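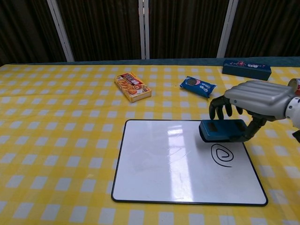
Ustell hand and arm service: one month on the tabletop plan

Ustell will rent you an arm with a five-figure price tag and a hand on the end of it, and for 300 pounds a month they throw in what the brochure calls "everyday skills". I took the tabletop plan for February. The skills on it are wiping, picking up, putting down and handing over. I spent most of my time on wiping, as that was the one they were keenest to sell me.

The job I settled on was a small whiteboard laid flat on the table, with a marker spiral to rub out. Spirals are a fair test. A straight line can be cleared with one lucky pass, but a curl makes the hand go back over ground it has already covered.

First, the good. The grip is better than I expected. The fingers close on the sides of the eraser and hold it there, and in 14 tries I had one drop. It also copes with a cluttered table. I left snack boxes and a drink can out the whole month and it never sent any of them to the floor.

Now the wiping. Ustell says "clean in up to 10 strokes". Clean is doing a lot of work in that sentence. My boards came out with the line gone and grey smears where it had been, and a second run moved the smears about. A cheap eraser does that in a person's hand as well, but a person sees the smear and presses harder. Pressure here is a setting, with three levels, and you choose it before you start. On the top one the board slid across the cloth until I taped it down. The manual doesn't mention tape.

Glare bothered it too. With the lamp overhead it would sometimes skip the shiny patch and call the job finished. Support told me to move the lamp. I moved the lamp, and it got better, though I'd have liked to read that before paying.

The Avness plan costs more and lets you change pressure part way through a stroke. Brandes sells a simple two-finger gripper for under 1,000 that would hold an eraser perfectly well, if holding is all you want. I haven't tried either on a spiral.

I've cancelled, with the option to come back when the next update is out. If you run a lab and want a decent hand without buying one, the grip alone may be worth a month. For cleaning boards, keep your sleeve.

Sirov Reviews | Contact | Copyright Sirov, all rights reserved | Back to top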